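How to test whether a robot can clear your table: a home trial in seven steps

By Olga Villalobos
Thursday, April 18, 2024

Every few weeks someone writes to ask me whether they can buy a machine yet that will clear the table after tea. I usually write back with a question of my own, which is: what is on your table? People think I'm being awkward, but the answer changes everything. A table with four matching bowls on it is one job. A table with a bottle lying down, a crumpled bag, something knitted and a tin too fat to get hold of is a different job altogether, and it happens to be the one most of us come home to.

So I've written up the way I run a clearing trial, for anyone who has the loan of an arm, belongs to a maker club that owns one, or has been offered a demonstration by a firm and would like to know what to ask for. I've been doing these trials for a small newsletter since last June, mostly in other people's front rooms, and the method has settled down enough that I'm happy to pass it on. You will need a free afternoon, a table you don't mind getting scratched, a notebook and somebody patient to keep you company.

Before you begin

Find out how the machine stops. I mean find the button or the switch, put your hand on it, and use it twice while the arm is moving slowly with nothing near it. If you are at a demonstration, ask the person in charge to show you. Sizwe Mabuza, who has helped me with most of my trials, keeps one hand near the stop the whole time and makes notes with the other, and his handwriting has suffered for it.

Keep children and pets in another room. Take away anything with a blade, anything made of glass, and anything hot. You can work up to glass on another day, if you still want to. I have only done it once, with a jam jar, and I was so tense throughout that I forgot to write anything down.

Step one: choose a table and dress it as usual

If there is normally a cloth on the table, leave the cloth on. It is very tempting to whip it off and give the machine a nice plain surface, and I did exactly that on my first trial, and then had to do the whole afternoon again because the family it was meant to be for always eats off a cloth. Cloth slides. It bunches up when something is dragged across it, and it can be pinched along with whatever is being picked up. Light colours also catch the sun from a window and go nearly white on one side while the other side stays dim, and a camera has to cope with both at once.

Smooth it with your hand if you'd smooth it on an ordinary day. Otherwise let it be.

Step two: put out a proper mixture

Use what is in the house. I like to have something large and round, something small and plastic, something soft, and something crumpled that hasn't really got a shape at all. Lay at least one bottle on its side. Let a few things touch or overlap, as they would if you had emptied your bag out in a hurry. 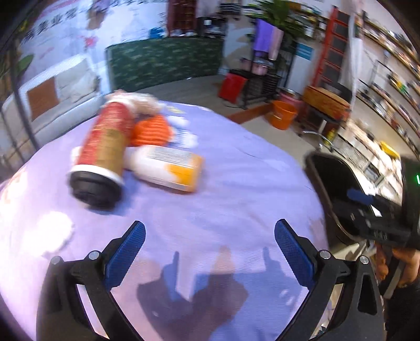 A fair afternoon's work: big cylinder, bottle on its side, soft things behind.

A spread of that sort is harder than it looks to a person. You or I would pick the bottle up by its neck without a thought, or scoop the orange knitted-looking piece out from behind it with two fingers. A gripper with two pads has to decide where each pad will go, and whether there is room for it to go there, before it touches anything. Where the bottle lies close against its neighbours, the room on one side may be very tight indeed.

Step three: check the big things against the jaws

Open the jaws as wide as they go and hold your largest object between them. If it doesn't fit, the machine has no business trying to grasp it round the middle, and you've learned something before you have even started. A large round tin can sometimes be taken by its rim or lid, or nudged along the table, but a firm will often swap it for a smaller one before a demonstration and not mention that they have. Ask them to put it back.

Look at the pads as well. Soft, textured ones hold a smooth plastic bottle a good deal better than bare metal does. Wipe them with a damp cloth and let them dry, and do it again halfway through the afternoon. Crumbs and dust get onto everything, and a dusty pad slips.

Step four: do the job by hand first

I was very resistant to this one. It was Torben Thiele who talked me into it, over a long lunch, and he was right. Before the machine has its turn, clear the table yourself using only a simple hand-held gripper or, failing that, a pair of kitchen tongs. No cheating with your other hand!

You will find out in five minutes which things are hard. Round things roll away as you close on them. Limp things are easy to pinch and then very difficult to put down tidily. Anything flat — a slip of paper, a thin packet — will have you scraping at the cloth and muttering. Write down the order you chose, because you'll have chosen a sensible one without noticing, and it's interesting to see whether the machine chooses the same. Most of them, in my experience, go for whichever item they have recognised most clearly, even when it is underneath another one.

Step five: decide what counts as done

"Cleared" needs to mean something before you start, or you will find yourself being generous at four o'clock when everyone would like a cup of tea. My rules are these, and you're welcome to them:

- The item has left the table and is in the box or basket you named for it.
- It wasn't dropped on the way, even if it landed in the right place.
- The cloth is still on the table and hasn't been dragged more than a hand's width.
- No human touched anything, and that includes helpful little pushes.

The last rule is the one everybody breaks. Hélder Neves, a very honest man, gave a bottle a quarter turn with his finger during one of our sessions and had no memory of it at all until Sizwe read it out of the notebook.

Step six: run it, and run it again

One go proves very little. Set the table, let the machine clear what it can, write down the result for each item, and then set the table again with everything in a different place. I aim for 40 attempted pick-ups in an afternoon, which sounds a lot but goes by fairly quickly once you are in the swing of it. Change the light halfway through by drawing a curtain. Turn the bottle round so that its neck points the other way.

Write down near misses in words. "Slipped off shoulder of bottle" is far more use to you later than a cross in a column. So is "took cloth with it", a phrase that appears in my own notebooks more often than I'd like.

If you are trying a machine that has been trained on recordings of people doing the job with hand-held grippers, ask how varied those recordings were. The firm will tell you how many there are, and they will be proud of the figure. The group at Nerkham, whose arm I tried in the winter, had 2848 of them for table clearing, and they were kind enough to let me look through a good many. The arm was very decent with upright cups and bowls. It was much less sure of itself with soft things, and when I went back through the recordings there were not many soft things in them.

Step seven: time the whole chore

Start the clock when you would normally start clearing, and stop it when the table is fit to use. Include the setting up and the restarts, and include the time you spend fetching whatever fell on the floor. With the Stolia machine, which I liked very much and which has a lovely gentle way of lowering things into a basket, the arm itself moved briskly enough, but the afternoon as a whole was mostly waiting. Mehrangiz Hosseinzadeh had lent us her dining room for that one and cleared the second half herself while we were looking up an error message.

So can they do it yet?

Partly. On a table of firm, medium-sized things with a bit of space between them, the better machines I've tried will get most of it into a basket while you do something else in the same room. I wouldn't yet leave the house. On a muddled table, with things leaning on one another and a bag or a woolly something in the middle, I'd expect to be finishing the job myself, and I would want to be asked before it tried anything heavy.

What I can say is that the soft things are getting better. The Bitar arm picked up a folded towel for me last year and couldn't let go of it cleanly. When I tried it again this spring it let go perfectly well, in a heap, in the correct basket. I was quite absurdly pleased.

If you run a trial of your own, I'd love to see your notes, near misses and all. Please tell me what was on the table and whether you left the cloth on.

More how-tos
Sorting odd socks with a two-finger gripper
What to ask at a Bevex demonstration
Loading a dishwasher by machine: our second attempt
Choosing baskets and boxes for a home trial
Keeping a trial notebook you can read afterwards

Contact us | © 2024 Olga Villalobos | Back to top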